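## 3. How we collected the clothes demos

Most of what we learned in this project we learned in this part, so I'm going to take it slowly. If you only care about the success rates, they're in Section 5 and you can skip ahead with a clear conscience.

When Seren Prosser and I signed up for the Skullcombe student project in September, we'd pictured ourselves programming a robot arm all term. What we did for most of it was stand at a clothes rail with a gripper in each hand, taking shirts and jackets off hangers and putting them back on again. The idea will be familiar to anyone who has read the UMI papers: a person does the task with hand-held grippers, each gripper records what it sees, and a policy is trained on the recordings afterwards. No arm is needed while you're collecting, and that suited us down to the ground, as the one arm we could book was shared between four groups!

We aimed for 1000 demos and kept 800. The rest went in the bin for all sorts of reasons (dropped hangers, bad tracking, Seren sneezing), and we come back to the tracking ones below.

### 3.1 The booth

Our first attempts were done against an ordinary wall of the teaching room, and people kept walking through the background. So we built a little booth, with black fabric at the back and on both sides, clipped along the top, and a black rail across the front of the back panel. The cloth never hangs quite flat and we gave up ironing it after the second go. We did want the cameras to have something to look at besides plain black, so large cut-out letters went up on the back panel. It's cheerful, and it also means you can tell at a glance which recordings came from the booth and which came from the earlier sessions.

Each demo starts the same way. The garment hangs on a white plastic hanger, both grippers are brought up in front of the rail, and the person holding them waits for a beat with the fingers open before moving in. That little wait matters more than it sounds. In our first batch we all rushed straight at the collar, and when we trained on those recordings (we called that policy Tiria) it lunged too.

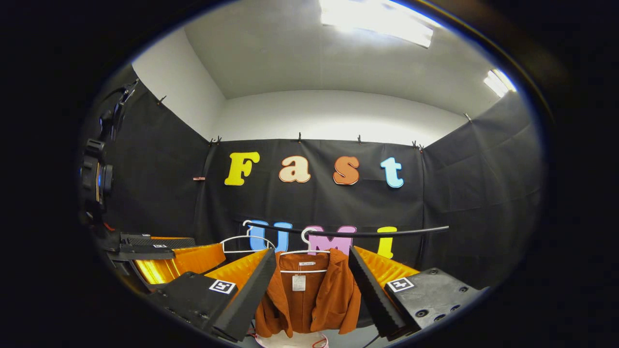
**Figure 4.** View from one of the hand-held grippers in the booth, fingers open on either side of the hanging jacket and not yet touching it. The square markers on the finger plates are the ones discussed in Section 3.2.

The jacket in Figure 4 became our standard test garment, mostly by accident. It's a good awkward one, though - there's a pointed collar to get past, and long sleeves that swing into the other gripper if you pull too quickly. We left the tag on the front because real shop clothes have tags, and I still think that was the right call, even if Mackenzie Sawatzky (our supervisor) had her doubts.

### 3.2 Markers and finger width

We work out how far open the gripper is from the small square markers, one on each finger. As long as both can be seen, the width comes out nicely. The trouble starts when a sleeve falls over one of them, and with clothes that happens a lot. Of the demos we threw away, 71 went for this reason alone.

We tried two fixes. The first was to fill in the missing width from the readings on either side of the gap, and for short gaps that worked well enough to keep. The second was simply to change how we held the things, coming in at the shoulder from slightly below so that the cloth drops away from the finger plates. Seren got the knack of this straight away. I took rather longer, and you can see it if you sort the discarded recordings by who made them (please don't).

For the final dataset, which we named Halex, we used the gap filling and the lower approach together. Training details follow in Section 4.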